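Gemitden knot-tying recordings: README

Posted 2019-05-06 by Kusum Bansal

We use cookies to remember your display settings. By continuing to browse you accept this. [OK] [Settings]

Hi! If you've found this folder you probably want the knot-tying data, and you can have it, but please read the part about the stuck loop first. I ignored a bad number in my own logs for most of November and I'd like to save you the same month.

What's in the folder

There are 80 runs. Each run is one attempt at an interrupted suture on a practice pad, two arms, black braided thread, driven from the console by me, Nnamdi Afolabi or Archana Tomar. For every run you get the fixed camera, the wrist cameras, joint positions for both arms, jaw angle, jaw motor current, and an events file that one of us typed up afterward. Seventeen of the runs have the fault in them. I left them in on purpose and they carry the flag loop_stuck in runs.csv.

We reused pads a lot, so don't assume a run starts on clean material. Old stitches, clipped tails and bits of thread are all over the place, and if you're training a thread detector you'll want to think about that before you start (I didn't, and my first detector was in love with leftovers).

The fault

Short version: the arm carrying the loop thought it had let go of the thread when it hadn't, and the controller let it move off at full travel speed.

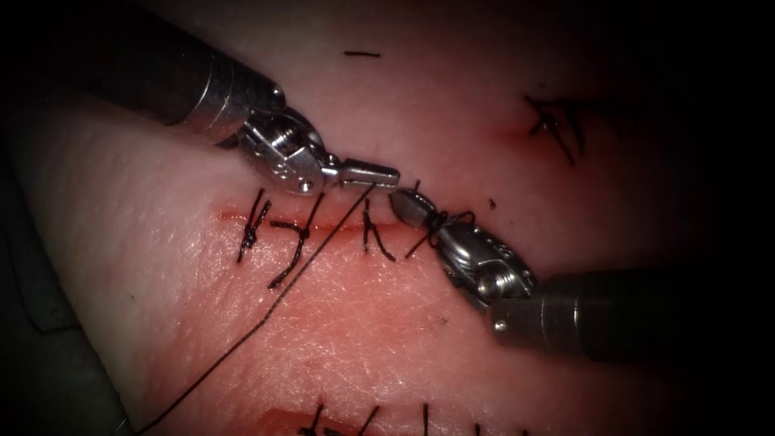

The loop is wound around the jaws of one arm and then has to slide off over the tip as the other arm holds its end and pulls. Our controller decided the loop was off by looking at jaw current: when the current dropped, it called the state "released" and unlocked fast moves. Fine in theory. But the winds can ride back off the jaws and catch on the wrist hardware, and then the jaw current drops anyway, and the thread is still attached to everything. Keep in mind how much thread is in play here — the long strand runs from by the left jaws right across the cut and away toward the bottom left of the pad, so a yank on one end drags over stitches that are already tied. In the worst run the pad came off its mount and the right arm kept going until Archana hit the stop.

And then the stop made it worse, which I'm still a bit mad about. Our stop routine opened both sets of jaws. Someone (me) wrote it that way years ago for a different rig, where dropping the load was the safe thing to do. With a needle on the other end of a tight thread, opening the jaws means the needle goes wherever it likes. It went past Nnamdi's hand. He wasn't hurt, and he was wearing gloves and glasses, but his hand was inside the work area with the arms powered, and that's on our setup as much as on him. 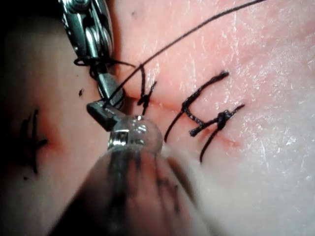
Why we didn't catch it sooner

Mostly the operators were too good. Nnamdi would feel something off, back up a little, wiggle the jaws, and the loop would come free. The events file says "slow release" for a bunch of those, and I read that as a note about style. When Mahnaz Esfahani went back through everything with me we relabeled 7 of the "slow release" runs as stuck loops. The old labels are in runs_v1.csv if you want to see how wrong I was.

The other part is the cameras. From the fixed camera, a loop on the jaws and a loop that has slipped back to the neck look almost the same, especially once the right shaft goes off into the dark side of the view. The wrist cameras are much better for this. You get close enough to see where the turns are sitting and whether the free end is tucked under anything.
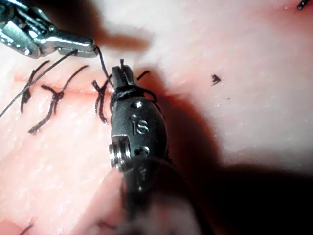 So when the two kinds of camera disagreed, Mahnaz and I went with the wrist one. If neither was clear we looked at the jaw angle against the current, and if that was no help either we marked the run "unsure" and moved on. Please don't quietly fold the unsure ones into the good pile!

What we changed

The release check no longer trusts jaw current alone. The arm now makes a tiny slow move away from the pad, and if the current on the arm joints climbs during that move, it freezes and beeps. It's annoying. It adds a couple of seconds to each throw and Archana complains about the beep, but fast moves stay locked until it passes.

The stop routine now holds the jaws as they are and brakes the arms. Opening the jaws is a separate button with a cover on it. If you've copied our old controller from the Illuvell share, check this before anything else. Look in stop.cfg for open_on_stop and set it to 0.

Hands stay out while the arms are powered. We used to reach in and flick loose tails off the pad between throws, all of us did it, and now we power down first. Slower, yes.

We also turned down travel speed near the pad. I picked the new value by feel and I don't love it, so if you have a better way to set it, tell me.

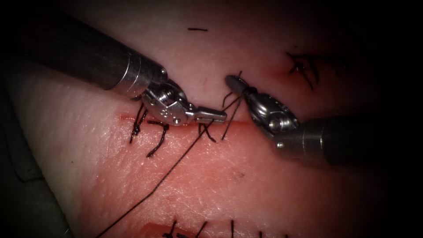

Left and right arms over the pad, with the held strands crossing between them.

Using the data

Arm names follow the fixed camera, so "left" is the arm that comes in from the upper left there. In the wrist views the same arms can show up at the top and bottom instead. Go by the arm_id column and you'll be okay.

Split by pad, please. If you split by run, the same old stitches end up in both halves and your scores will look lovely and mean nothing. The file pads.csv says which run used which pad.

Known gaps: 2 runs have no wrist video. The event times were typed by hand, so treat them as a pointer to the right stretch of video. And the whole set was recorded before the controller changes, so don't use it to judge whether the new release check works. We're recording a second set for that with Aranka Pap, and I'll put it next to this one when the labels are done.

This is practice-pad material only. Please don't use it to make claims about real tissue.

Questions, bad labels, missing files: open a ticket under Gemitden and put my name on it. If you've hit the stuck loop on your own rig I'd really like the logs, even messy ones.

Get new posts by email. Enter your address to subscribe. Unsubscribe at any time.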